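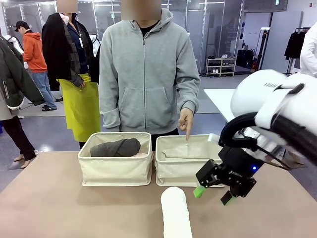 Rolling, sorting and two good baskets

If you missed our February folding evening, you missed a good one! We spent the whole first hour on rolling – towels, T-shirts, sweaters, anything soft enough to hold a cylinder – and I came home and redid my entire linen closet before bed.

The trick Zoia Kravets taught us is to fold the long sides in first, smooth the whole thing flat with your forearm, and only then start rolling from the hem. Keep the first turn tight and the rest pretty much follows. Dark clothes go in one basket and towels in the other, so you aren't picking white fluff off your charcoal sweater all winter (guilty).

I have also become a huge fan of canvas baskets. Cream ones with a fabric lining are my favorites: the sides give a little, a thick roll can lie right across the top, and they're so easy to carry up the stairs. Mine slump a bit at the rim and I love them anyway. Shake the lining out now and then, and let it dry completely before you put anything back in.

Bath towels do best rolled fairly loosely. Hand towels can go tighter, and six of them fit standing up in my smaller basket with room for a washcloth or two down the side.

Next time we're on to coats and heavy knits at Clanow Hall, the 1904 building behind the library. Bring one bulky thing you've been cramming onto a shelf since December, plus a basket or box if you have one you like. There are 37 places and the sign-up sheet is at the front desk – come even if you've never folded a fitted sheet in your life!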